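Podville Key Card Collectors list
Subject: Re: Storing cards with stickers on them

On May 14, a list member wrote:
> I've been moving my cards out of shoeboxes and into nine-pocket
> pages, and I keep running into ones with stickers from the front
> desk. Room numbers, wifi codes, that kind of thing. Do people
> peel them or leave them? A few of mine have gone gummy at the
> edges and stuck to the page. Also, does anyone sort by picture
> instead of by country? Mine are a mess either way.

I leave them on. I peeled the stickers off 30 cards when I was starting out and regretted most of it. On the cheaper cards the top layer of print came away with the glue, and on the rest I lost the one thing that told me where the card came from. Plenty of hotels buy a stock card with a nice landscape on it and add their own sticker later.

For the gummy ones, the Margaritis sleeves work well. They are a little stiff, and the card goes in from the short side, so the sticker doesn't drag along the opening. I sleeve those cards first and then put them in the page, two layers in all. If glue has already crept out past the sticker, dust that edge with cornstarch, leave it overnight and brush it off in the morning. Don't use nail polish remover. It takes the ink with it.

As for sorting, I gave up on countries last winter. I have 487 cards and too many of them say nothing except the word for hotel. Now I go by what is on the front: buildings, beaches, mountains, city at night, woods, plain color, and a last group for everything else. That makes 7 groups and I can find things again. Woods has turned out to be my favorite, and this one went into it yesterday.

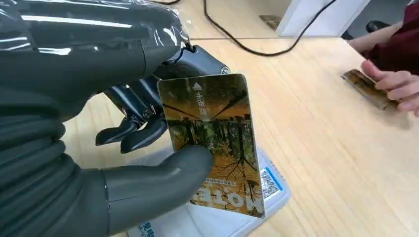 Autumn woods, Chinese characters by the arrow, QR sticker with a blue border in the corner.

It came in a mixed lot from a seller in Grasov. I don't read Chinese, so if anyone on the list can help with the characters I would be glad to know what they say. I haven't scanned the code and don't plan to. The sticker stays where it is — a card like this would be hard to tell from another printing without it.

One more thing on pages. The Lollel ones with the side pockets are fine for standard cards, but the pockets are tight once a sleeve is on. Buy one pack and try it before you order more. I have 2 packs here that I can't use for sleeved cards, and I'll send them to anybody on the list who wants them for the cost of the postage. Write to me off list.

Podville list archive: previous message | next message | thread index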